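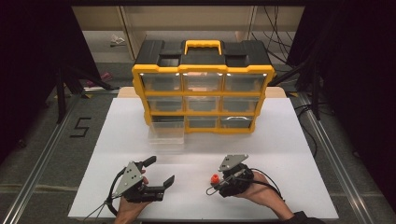 手持夹爪用来开小抽屉，两指平行的好，还是张开成V字的好？
我试下来偏向V字形的，前提是抽屉前面有能让指尖搭上去的边；如果面板是平的，平行夹爪反而省事。

这个问题我惦记了很久，终于腾出一整个下午认真比了一轮，越试越上头，晚饭都是凉了才吃的。趁手感还在，赶紧写下来。

先说任务。桌上铺一块白色大板，板子靠后放一个黄黑色的塑料收纳盒，三行三列的透明小抽屉，五金店里装螺丝的那种。左右手各拿一只手持夹爪，把指定的抽屉拉开，取出或放进一个小零件，再推回去。听起来简单得有点无聊对吧？我一开始也这么想，结果第一个抽屉就让我折腾了好一阵。抽屉很轻，盒子也不重，拉的方向稍微歪一点，抽屉就斜着卡在框里，再用力，整个盒子跟着往前跑。人手做这件事的时候，指腹会自己找正，歪了马上就能觉出来，换成两根硬邦邦的手指以后，这些全得靠手腕去补。

参加比较的有两种。一种是Plarngate的平行夹爪，两根手指始终平行开合，行程不算大，但夹得很稳。另一种是Zasside的黑色V字夹爪，上下两根手指绕着根部转开，张到最大时像一只鸟嘴。两种我都借到了一对，所以左右手可以用同一型号，也可以混着来。

平行夹爪的优点一上手就知道：可预期。手指合到哪里、接触面朝哪边，心里都有数。夹小螺母、垫片这类扁平的东西，它几乎没有失过手。可是到了拉抽屉这一步，它的指头偏厚，靠近盒子的时候会挡住我的视线，得歪着脑袋从侧面看。底下那一行尤其别扭，手腕要压得很低，手背都快贴到板子上了。

V字夹爪完全是另一种脾气。下指可以往前探，上指翘着不碍事，等下指尖碰到抽屉的边，再慢慢把上指合下来，有点像用筷子挑东西。我特别喜欢这个动作！练顺了以后，拉开左下角那个抽屉可以一气呵成，盒子基本不动。缺点也很明显：它合拢时指尖走的是一段弧线，夹薄的东西会往前滑，我有好几次眼看着小零件被挤出去，在板子上弹了一下就不见了，只好趴到地上找。

认真数过一遍的数据是这样的。V字夹爪一共做了248次开关抽屉，平行夹爪我也凑了同样的次数，免得比较的时候心虚。V字夹爪一次就拉开、中间没有重新对位的，占百分之92。平行夹爪在上面两行的表现跟它差不多，到了最下面一行就明显掉下来，我没有把这一行单独拆开算比例，所以不写数字了，下次补。另外每做完一轮我会休息3分钟，手酸的时候数据会变得很难看，这一点我深有体会。

取零件这边的结果反过来，平行夹爪赢得很轻松。抽屉里的东西如果是弯的，比如金属弯件，V字夹爪还能勾一下；如果是平躺在底部的垫片，就只能先把它拨到角落再夹，又慢又考验耐心。

再说说安装板。V字夹爪背上有一块灰色的三角形金属板，上面有小孔，我原本嫌它碍事，想拆掉减轻点重量。后来把固定位置往后挪了一格，重心落到虎口上方，手感一下子就对了。所以如果你也觉得这类夹爪前面坠手，先别急着换手指，先挪板子试试看。平行夹爪的重心本来就靠后，没有这个烦恼，不过握柄对我来说偏粗，手小的人可能会更在意。

线的问题我必须抱怨两句。黑色的线从夹爪上出来，左边那根还好，顺着手往下垂一个弯就过去了。右边的就不太听话，我一转腕，线就蹭到小臂上，袖子还会把它带起来。我试过用魔术贴把线绑在前臂上，绑紧了不舒服，绑松了等于没绑。目前比较满意的办法是在手腕后面留一个松松的弧，再往后才固定。要是哪位读者有更好的走线方法，请一定留言告诉我，我真的会去试。

控制器方面，两种夹爪接的都是Pludholm的小盒子，型号一样，设置也一样。换夹爪的时候记得重新标定开合的零点，我忘过一回，结果记录下来的数值全程偏着，那一轮只好整个重做。标定的时候先全开、再全合，各停一下，读数不跳了再确认。全开那一步不要用手去掰手指，让它自己弹到头。我现在的全开读数稳定在1895，换手指垫之后也没有变过，算是个好用的检查点，开工前瞄一眼就放心了。不同的机器数值肯定不一样，大家别照抄我的。

双手配合是这轮最好玩的部分。一开始我老想着右手开抽屉、左手扶盒子，分工清清楚楚。后来Roxana Nedelcu看我录的片段，建议我让左手也去开左边那一列，扶盒子的任务交给另一只手，谁近谁开。改过来以后手臂不再交叉，视线也干净多了。她还提醒我推回抽屉时不要用两根手指捏着往里送，把夹爪合拢，拿指尖的侧面顶中间就好。我照着做，抽屉回位时那声轻轻的“嗒”听着特别舒服（好吧，我承认后来有几次纯粹是为了听这个声音才多推了几下）。

混搭我也试了，左手V字，右手平行。理论上很美，一边负责开抽屉，一边负责取东西，各取所长。真做起来脑子会打架，两只手的开合感觉不同，我经常用右手的习惯去指挥左手，该慢的时候快了。多练练也许能适应，我打算再给它一次机会。

还有手指垫。Ciobanu的硅胶垫我剪了一小条，贴在V字夹爪下指的内侧，薄零件往前滑的毛病减轻了不少。只贴一侧就够，两侧都贴的话指尖合不严，夹垫片反而更难。垫子边缘要剪成圆角，方角用不了多久就会翘起来，还会挂在抽屉边上。

眼下我自己的选择是：以开抽屉为主就用一对V字的，以分拣小件为主就用一对平行的。下一轮想把抽屉装满再拉，看看重量上去以后V字夹爪还稳不稳，顺便把最下面一行的数字补齐。10月之前应该能做完，做完就来更新。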